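Painting interior brickwork: frequently asked questions

Paltanero Masonry Coatings
Last revised 29 Apr 2021

Which paint should I use on interior brick?

Use a vapour-permeable paint. Mineral silicate paint is the usual choice for solid walls in older houses. A good matt emulsion is acceptable on internal partition walls that have no history of damp. Vinyl silk and oil-based gloss are not recommended on any solid external wall, as they hold moisture in the brick.

Can I paint new brickwork straight away?

No. New mortar is strongly alkaline and contains a lot of water. Leave it until a moisture meter gives the same reading on two visits a fortnight apart. Walls built in September or later often need to stand until spring.

What is the white powder on my bricks?

Efflorescence: soluble salts carried to the surface as the wall dries. Remove it with a stiff dry brush and a vacuum cleaner. Do not wash it off, as the water takes the salts back into the brick. If it returns, find the source of the moisture before painting.

Do I need a primer?

For silicate paint, use the matching silicate primer (Skaltel 12 in our range). For emulsion, apply a first coat thinned with clean water as directed on the tin. PVA should not be used as a primer. It forms a film that softens when damp and the paint then peels.

How many coats will I need?

Plan for 2 full coats over the primer. Dark red and blue bricks may need a third. Leave 12 hours between coats, longer if the room is unheated.

Should I use a brush, a roller or a sprayer?

A long-pile roller covers the brick faces and a short, stiff brush fills the joints. Work the brush into the joints first, then roll while the paint is still wet. Spraying is quicker on large walls, but the paint must be brushed in afterwards – otherwise small pits in the mortar stay open.

What is the difference between whitewash and white paint?

Whitewash is slaked lime and water. It bonds with the surface, stays slightly uneven in tone and can rub off on clothes. Paint is more even and can be wiped. For an uneven finish that does not rub off, thin the last coat of silicate paint with its own dilution liquid (product code 3317).

Can I paint brick behind a hob or sink?

Yes, but bare matt paint will mark. Drando clear glaze can be applied over emulsion in splash areas. It should not be applied over silicate paint. Check the clearances given in the hob maker's instructions.

Can the paint be removed later?

Not completely. Poultice strippers lift most film-forming paints, but colour remains in the pores. Silicate paint bonds with the brick and should be treated as permanent. Sandblasting damages the fired face and we advise against it.

How long does opened paint keep?

Six months for emulsion, with the lid sealed and the tin kept free of frost. Silicate paint thickens sooner – stir it and discard it if lumps remain.

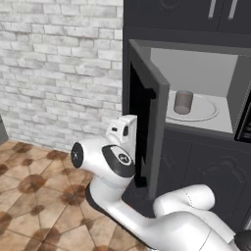
White-painted brick with dark grey kitchen units and a patterned tile floor (computer rendering).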